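How to budget for a set of hand-held grippers

Most teams begin with the price of the gripper and work outwards. The gripper is the easy part, as there is a quote for it. The costs that cause trouble come later, spread over small orders that go through on somebody's card. The steps below follow the order we used at Draltholm when we moved from one operator to two, and the prices are the ones we paid.

Step 1. Decide how many people will work at once

Budget per operator, then add shared items. Each operator needs a pair of grippers, whatever they wear to carry the recording unit, a head or chest mount if you use one, and a set of chargers. Shared items are the markers, the task board, the storage and the network.

Our per-operator figure came to 1638 pounds with the Futitz grippers. The Indeck version was 1482 pounds, but it came without spare fingertips and the delivery time was longer. Ask each supplier for the same list of contents before you compare totals. 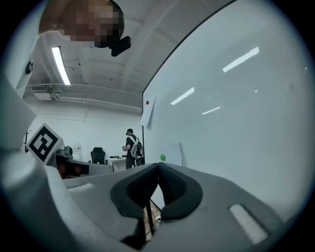 Should spare fingertips go in the first order or wait until the old ones wear out?

Put them in the first order. Pads are cheap beside the gripper, and a separate delivery charge later can cost as much as the pads themselves. Two sets per gripper is a sensible start.

Step 2. Price the room

Walk through the space with the operator count in mind. Write down the sockets you have, the length of cable from each one to the working area, and the wall space free for boards or markers. Check whether the lights can be dimmed or switched in separate banks. Extra cable, covers and tape should have a line of their own. We allowed 200 pounds for this and spent all of it.

Do not buy furniture until the equipment has been in the room for a week. You may find that what you already own is enough.

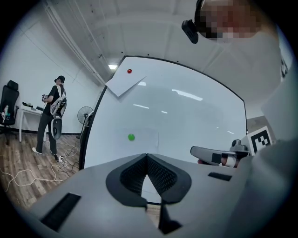

Floor protection is the line most often missing from a first budget. Rubber cable covers are sold by the metre, and the cheaper ones slide on a smooth surface, so order a short piece and try it before buying the full length. White cables lying tangled across a brown wood laminate floor, with an operator on their feet nearby, are a good enough argument for paying for covers at the start. Measure the route along the wall as well as the direct one, as the longer run may need fewer covers.

Step 3. Choose cheap task materials

Magnets, sheets of paper and small balls cost very little and can be replaced the same day. Spend on the grippers and keep the first tasks simple. Set a monthly limit for consumables and review it in May, or whenever your budget year turns over.

Step 4. Add support and spares

Get the following in writing from the supplier:

Length of warranty, and whether fingertips are covered
Who pays the return postage
Whether a loan unit is available during repair
How long parts will be kept in stock

We rented from Escobar for the first month. Part of the rental was taken off the purchase price, but only after we asked for it.

Step 5. Leave room for the second order

Hold back a tenth of the total and do not assign it. Ours went on batteries and a lockable cupboard. If the money is still there after three months, put it towards the next operator set.

Prices checked 16 Oct 2021. VAT and delivery are not included.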